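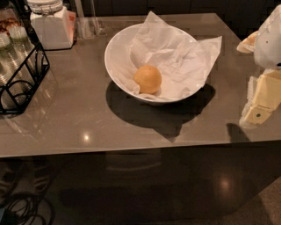 Recipes should give salt by weight. The case for the teaspoon rests on habit, and the habit does measurable damage to home cooking, most of all in brines and pickles.

A teaspoon is a unit of volume. Salt crystals come in different shapes, and the air between them takes up space. A spoonful of fine table salt can hold close to twice as much salt as the same spoonful of a light, flaky kind. A cook who follows the recipe exactly may end up with a brine far stronger or far weaker than the writer had in the jar.

Last February I went through the 149 recipes in my own pickling folder, collected over several years from books, newsletters and a class I took in Notthorpe. Only four gave salt in grams. Most of the others said "salt" with no type named. I remade a cucumber pickle from the folder twice, once with the Ferri coarse salt I usually buy and once with Simo fine. Both batches used two level tablespoons to a quart of water. The first was mild. The second was too salty to serve, and I threw it out.

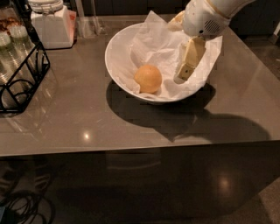 The usual objection is that home cooks do not own scales. That was a fair point once. My Vamby scale cost less than a decent saucepan and reads to the gram, and it has outlasted two sets of measuring spoons. A recipe can also carry both units. Print the weight first, then the spoon measure with the type of salt it refers to. This adds one short line to the page.

A second objection comes from Serena Colombo, who taught the Notthorpe class. She argues that a cook should season by taste, and that numbers make people stop tasting. For soup I agree with her. A soup can be corrected at the stove. A brine is mixed days before the vegetable is ready, and tasting it raw tells a beginner very little.

Weight also makes scaling simple. A brine at 4 percent needs 4 grams of salt for every 100 grams of water, and the same ratio holds for a jar or a crock. With spoons, any error in the first measure is multiplied along with the batch.

I have started penciling gram weights into the margins of the old recipes. Where the writer did not name a salt, I leave a question mark and test a small jar first.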